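Section 4. Preparing and Maintaining the Work Surface

This section applies to all Beltunis tables with the pale matte top, including those supplied under the Walton name before the ranges were combined. Read the whole section before placing the table in service. The person responsible for the room should keep a printed copy with the assembly sheet.

4.1 Before You Begin

The following items are required:

Two clean microfiber cloths, one for washing and one for drying
A bucket of lukewarm water
Fondberg Surface Soap, or another mild liquid soap without bleach or grit
A spirit level
The hex key from the hardware bag

Confirm that the feet have been fitted as described in Section 3. A table that has not been leveled must not be washed, as water will collect along the low side and may enter the edge joint.

CAUTION: Do not use scouring pads, powdered cleaners, furniture polish or solvent wipes on the top. Damage to the matte finish cannot be repaired and is not covered by the warranty.

4.2 Leveling the Top

1. Place the spirit level along the long side of the table, then across the short side.
2. Identify the lowest corner and turn its foot counterclockwise until the bubble is centered.
3. Repeat the check in both directions.
4. Tighten the lock nut on each foot with the hex key. Stop when you feel firm resistance.
5. Press down on each corner in turn. If the table rocks, loosen the lock nuts and begin again at step 1.

Note: On carpeted floors, repeat this procedure after the table has stood for one week.

4.3 First Cleaning

New tops leave the Wattanapong works with a thin film of packing dust. Remove it before anything is set down on the table.

1. Wipe the top with a dry cloth, working from the far edge toward you. Do not press hard.
2. Add one capful of soap to the bucket and stir.
3. Wring out the washing cloth until it no longer drips.
4. Wash the top in straight, overlapping strokes. Rinse the cloth often.
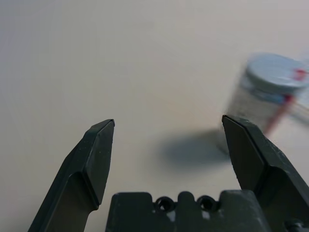 5. Go over the top again with clean water only. Soap left on a matte finish dries to a dull haze that is easily mistaken for wear.
6. Dry the top at once with the second cloth. Do not leave it to air dry.
7. Look along the top from a low angle, facing a window or lamp. Streaks are easier to find this way than from directly above. Repeat steps 5 and 6 wherever they remain.

Note: The color of the top will appear to change with the light in the room. It may look cooler and grayer on one side and warmer or creamier on the other. This is normal for a pale matte finish and does not indicate staining or a fault in the material.

4.4 Daily Use

Keep the top clear when the table is not in use. Items left in one position for long periods may leave a mark, particularly in rooms with strong sunlight.

At the end of each day:

1. Remove all items from the top, including small and lightweight ones. Clear or pale articles are easily overlooked against a light surface and should be checked for by hand as well as by eye.
2. Wipe the top with a damp cloth and dry it.
3. Return stored items to their shelf or drawer. Do not stack them on the table overnight. 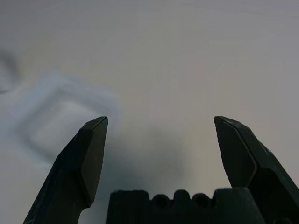 Figure 4-2. Pale work surface with a translucent, bluish-white item lying at left.

CAUTION: Soft plastics must not remain in contact with the top for more than one day. Some contain softening agents that can transfer to the finish. If an item has begun to stick, do not pull it. Lay a cloth dampened with lukewarm water over it, wait ten minutes and lift from one corner.

4.5 Removing Marks

Treat marks as soon as they are noticed. Test any treatment first on a small area near the edge.

Pencil and light scuffs: Rub gently with a white eraser, then wipe with a damp cloth. Colored erasers may leave a stain of their own.

Water-based ink: Apply undiluted soap with a fingertip, wait two minutes and rinse.

Grease: Wash with soap and water as in Section 4.3. A second washing may be needed.

Adhesive residue: Soften with a warm, damp cloth and roll the residue off with the thumb. Do not use a blade.

If a mark remains after two attempts, stop and contact the service desk. Further rubbing will polish the finish and leave a shiny patch.

4.6 Inspection

The top, feet and edge joint should be inspected once a year. Schools and public buildings are asked to carry out this inspection in June and to record the result on Form 272. Completed forms should be kept with the table records and need not be returned unless a fault is reported.

Questions about care and cleaning should be addressed to Buppha Mahawong, Customer Service. Warranty claims should be addressed to Thongchai Thepsuriya, Product Support. Include the number printed on the label beneath the top.

Continue to Section 5 for instructions on moving and storing the table.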